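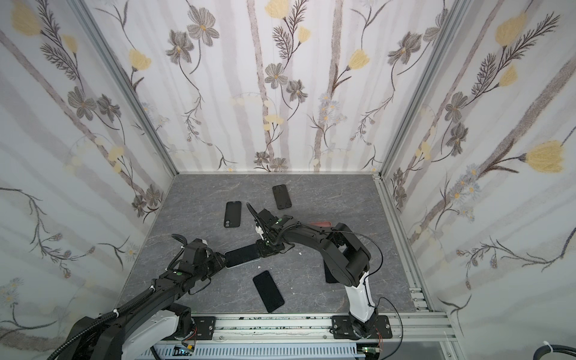
Stuff & Storage

I have been told, three times this month and by people I otherwise trust, that I should "deal with" the old phones. The word deal is doing a lot of work there. It could mean sell, donate, recycle, wipe, or move from one drawer to a slightly better drawer, and having now tried most of those I can report that the last is the only one I'd call reliable.

It began with Chathurika sending me a link to a trade-in site. You type in the model, tick a box to say it switches on, and a large cheerful number comes up. Mine was $279. I don't believe large cheerful numbers, so I kept clicking. Page two wanted to know about scratches. Page three wanted to know about scratches again, in different words, and whether I still had the original charger and the little pin for the SIM tray. By the end of it my $279 had turned into a store voucher worth enough for a phone case, to go on the phone I hadn't bought yet. Chathurika says I answered the scratch question too honestly. Perhaps I did. I'd like to know who is ticking "flawless" for something that has spent four years in a pocket with house keys.

Then there's the matter of telling them apart. Every article on decluttering your tech says to lay everything out flat so you can see what you've got. Fine. Lay out a lot of black phones with the screens off and what you've got is a lot of black rectangles. The advice assumes you'll look at each one and think, ah yes, the 2014, happy days. I pick one up and think it might be the one with the swollen battery, and put it down again quite gently.
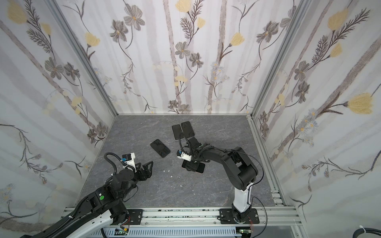 Black phones, face down or screens dark, yellow flowers on the walls

I did like having the wallpaper behind them, I'll say that much. Grey daisies, yellow tulips or something close to tulips, a few ferny bits. It's the sort of paper my nan would have picked for a spare room and it makes the phones look even more like something that fell off the back of a truck.

Sunil Weerakoon, who has opinions about storage, reckons the whole problem is that I don't label. His method is a strip of masking tape on the back of every device with the year, the name of whoever used it and the passcode. I pointed out that writing the passcode on the phone sort of defeats the passcode. He said it's an old phone, who cares. But the old phones are exactly where everything is! The photos nobody backed up, the notes app with the bank stuff in it, eleven hundred messages from a group chat I'd pay good money never to see again. I'm happy with the tape, and the year, and I'll put the passcodes in the notebook where I put the others.

So, tape. I tried it on two of them. Masking tape doesn't love glass, and it loves the silicone cases even less. The corners were lifting by tea time. A paint pen would probably work but then I've written on it, and there goes the voucher.

And the recycling option, which is meant to be the virtuous one. There's a collection box at the shops in Kinville with a poster over it saying they want to reach 1,000 handsets. I asked at the counter what happens when the box is full. The young bloke was very nice about it and had no idea. A van comes, he thought. He wasn't sure whose. I'm not saying there's anything dodgy about it, and I expect the van is a perfectly good van, I'd just have liked somebody to be able to finish the sentence. I went home with the same bag I'd brought.
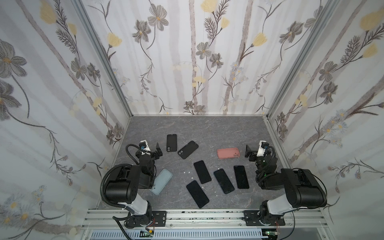

No. 41

Cases, then, since two readers asked after the last post. Leave them on or take them off?

The tidy-home people say off, always. A case adds bulk, it traps grit, it "holds you to the past" (this from a woman selling bamboo drawer inserts, so make of it what you like). I say on, and my evidence is the salmon-pink one and the light blue one. You can spot those from across the room. Everything else is a black phone among black phones, and unless you're the type who can tell a model by the camera bump you'll be there all afternoon. If I could go back I'd have bought a different loud colour every single time and never needed Sunil's tape.

The one real argument against is grit. There are always little white crumbs of something wherever old gadgets get laid out, and I've never worked out what they are. Bits of screen protector? Toast? I wipe, they come back.

What I've settled on for now is not very exciting. Anything with a bulging back goes to the council's battery drop-off and I'm not storing it in the meantime next to the tea towels, as I may have been doing. Anything that still charges gets charged, gets its photos copied off to two places, and gets reset. I'm allowing an evening per phone for this. The help pages say ten minutes, and those are the same help pages that told me I'd remember my old email password. Whatever won't charge goes in a shoebox until I find a recycler who can tell me where the van goes.

Faces down or faces up in the box, I really don't think it matters. Sumeya read somewhere that it should be face down on a soft cloth. I asked her where she'd read it and she couldn't say.

If anyone has used the place in Tellwood that does data wiping while you wait, leave a comment. I want to know whether you had to wait, how long, and whether there was a chair.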